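Skulby: a pattern set for air-dry clay flowers

Skulby is a folder of petal and leaf templates for decorating pots, jars and picture frames with air-dry clay. It holds 163 templates, 152 of them for flowers and leaves and the rest for borders. Everything was drawn by Zofia Brzozowska and cleaned up by Marisa Cocco.

Contents

templates/ printable sheets, one shape per page
notes/ drying and painting notes, plain text
colors.csv paint mixes, by flower name

Print at full size. The sheets assume a pot 13 cm tall. For a larger pot, scale the whole sheet and keep the clay the same thickness, or the petals crack at the base.

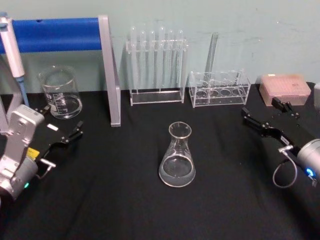
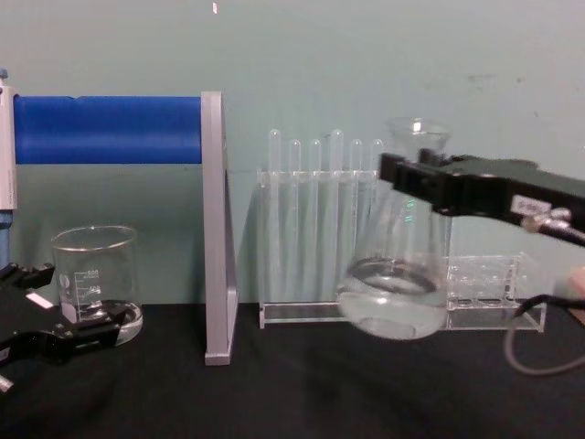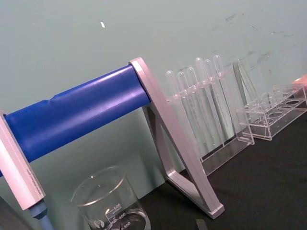
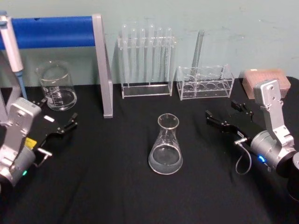
First and last pictures: conical flask on the black cloth.

Known problems

The rose leaf in the border group is mirrored. Flip it before printing. The mixes for the two darkest reds came out brown on terracotta, so prime with white first.

Petal names follow Jolán Pálfi's list. A few differ from the names in the August version, and old file names no longer work.

License

Free for home and classroom use. If you sell finished pots, the limit is 50 pieces per design. Write to Marisa for more.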